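Ticket 361 – tower won't start after RAM swap, stripping it down
Logged by: Iresha Khondokar, Drasthorpe bench
Opened: Jul 10, 2019
Priority: normal (Piyumi says high, she wants the room back)
Status: see bottom

**Reported fault**

Desktop from the Wullesier office. Power button pressed, fans spin up, fans stop, fans spin up again. Round and round. No picture on the monitor, no beep. User says it was fine until somebody "put more memory in it" in June and then it was "mostly fine" and now it isn't. Couldn't find out who somebody was. No note on the previous ticket apart from "RAM added, ok".

User needs the files on the disk. Said so three times. Spreadsheets for the Gamage contract, only copy, not on the server. Have told them what I think of that, politely.

**09:10** Unboxed. Side off. Dust, not dreadful. Nothing rattling. Cables all looked seated, pushed each one anyway. Main power plug, the small processor power plug, both ends of the drive lead. Tried again, same loop. Two seconds on, two off.

**09:25** Different mains lead, different socket. Same. Should of started with that but there you go.

**09:40** Cleared the CMOS. Pulled the coin cell, went and made tea, put it back. Cell measured low so fitted a new one while I was at it. Same loop. Not the battery then, or not only the battery.

**10:05** Supply tester on the power supply. All rails within limits. Left it running on the tester for a bit with a dummy load, stayed put. Not ruling it out but it's dropped down the list. I'd had money on the supply, so that's me wrong.

**10:20** RAM out, all of it. Powered with no memory fitted: now I get beeps. Good news really. Means the board is alive enough to complain. Put one stick back, loop. Moved it along a slot, loop. Other stick, first slot, loop. Other stick, second slot – got as far as the maker's logo and froze. Couldn't repeat it.

So could be slots, could be sticks, could be the processor not making proper contact. The processor sits there blameless in most of these but the memory controller lives in it, so a bent pin or a bad seat looks exactly like bad RAM. Seen it before on one of the Jollance machines, whole afternoon lost.

**10:35** Note from Piyumi Talukder, pasted from email so it's all in one place:

> Please don't do any more power cycles with the disk connected. If it's looping every few seconds the disk is being started and stopped each time. Take it out first, copy it, then carry on with the rest. Also please lable things this time.

Fair. Disk should have come out at the start. Stopping power tests till that's done.

**10:50** Order for the strip, so whoever picks this up can follow:

1. Mains off at the wall, lead out, press the power button to drain it
2. Tower on its side, open side up
3. Wrist strap on
4. Disk out
5. RAM out
6. Heatsink off, then CPU
7. Everything in the tray, nothing on the bare bench

CPU goes down heat spreader up. Don't slide it about. RAM by the edges, in the slotted supports, not flat. 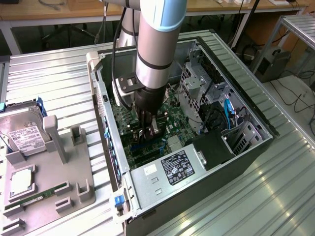
Disk is on the copy dock as of 11:30. Spun up first go, no clicking, sounds normal. Health report clean apart from a very high start/stop count, which I suppose is our loop. Copy set going to the big drive on the shelf. Estimate says 70 minutes, I don't believe it, the estimate always starts optimistic.

Before anyone asks, I am copying the whole disk and not just the folder they want. Last time we did just the folder, it was the wrong folder.

**11:45** Meanwhile, sticks. Took both over to the known-good machine and ran the memory test on each, one at a time.

| Stick | Where from | Result |
|---|---|---|
| A | original to the machine, as far as I can tell | pass, 2 passes, no errors |
| B | added in June | errors on first pass, 7 of them, stopped it there |

So B is bad, or B is fussy. Cleaned the contacts, ran again. Errors again, different addresses. Bad. In the scrap tub with tape on it and BAD written on the tape. Please do not put it back in the spares drawer, I think that's where it came from in the first place.

But A on its own looped too, in both slots I tried. B isn't the whole story.

**12:10** Socket under the lamp with the magnifier. Went over it row by row. No bent pins. There was a smear of old thermal paste on one edge, close to the contacts. Cleaned that off with alcohol and a lint free swab, slow going. Cleaned the CPU as well, top and bottom, left both to dry properly.

Blew out the memory slots. First slot had a bit of fluff right down in it, grey, packed in tight. Would explain a stick not seating, wouldn't explain the second slot.

**12:25** Lunch. Copy still going. Estimate now says longer than it did when I started it.

**13:15** Copy done. No read errors. Opened some of the spreadsheets off the copy, they open, numbers in them. Emailed the user to say files are safe. Got a thank you with a lot of exclamation marks and a question about whether they can have it back by three. No.

**13:30** CPU back in, lever down, fresh paste – small blob in the middle, not the whole tube. Heatsink back on, screws in a cross pattern, few turns each. Stick A in second slot. Disk left OUT. Power on.

Logo. Then "no boot device". Which is right, there isn't one.

Left it on that message for ten minutes. Stayed on. Off, on, off, on. Fine every time.

**13:50** Stick A in first slot. Fine as well. So either the paste or the reseating sorted it, can't say which, did both at once. Bad practice, I know. Piyumi will say so. Not taking it apart again to find out.

**14:05** Good stick from the sealed spares (NOT the drawer) in alongside A. Both seen at the right size in setup. Memory test running on the pair.

**14:20** Setup screen: date and time were miles out after the battery change, corrected. Boot order had gone back to network first, put it back to disk first. Fan set to automatic.

**15:10** Memory test finished, clean. Disk back in on its bracket, leads on. Starts to the login screen. Slow on the first go, it wanted to do updates. Let it.

**15:40** Ran the disk check, nothing found. Restarted a few times from cold. All good. Side back on. One case screw missing, took one out of the jar, doesn't match, holds.

**Comments**

*Piyumi Talukder, 15:52*
Good. Two things. Can you keep the copy till they've confirmed in writing that everything's there? And who put an untested stick in the drawer?

*Iresha Khondokar, 15:58*
Keeping it. Labelled with the ticket number, top shelf. Drawer: don't know. I've emptied it and I'm testing the lot before anything goes back. Four failed so far.

*Piyumi Talukder, 16:04*
Four??

*Iresha Khondokar, 16:05*
Five now

*Piyumi Talukder, 16:11*
Right, nobody fits anything from that drawer till it's finished. I'll tell Wullesier their other machines had sticks put in at the same time, they may want to watch them. Did you write down which slot order you left it in?

*Iresha Khondokar, 16:14*
A in first, new one in second. On a sticker inside the side panel.

**Parts used**

- coin cell x1
- RAM x1, sealed spares
- thermal paste, a bit
- swabs, alcohol
- case screw (jar)

**Still to do**

- [x] copy disk
- [x] confirm files open
- [x] new stick tested as a pair
- [ ] leave it running overnight, check in the morning for restarts
- [ ] user to confirm files in writing
- [ ] ask Wullesier to get that contract folder onto the server, again
- [ ] finish testing the spares drawer
- [ ] order more swabs, we're down to the last bag
- [ ] tray wants washing, paste on it

**For next time** (putting it here as there's no where else)

Disk out before anything. Even if it's only a quick look. Then test the sticks in another machine before swapping them around in the faulty one, I wasted half an hour on combinations that couldn't have told me much. And one change at a time on the way back up, I knew that and was rushing.

If it comes back with the same loop: try the supply under real load before you touch the CPU. Tester was happy but a tester isn't a working machine. Spare supply of the same type is under the bench, left hand box, behind the keyboards.

Status: on soak, not closed. Don't switch it off please, the note on the front says so too.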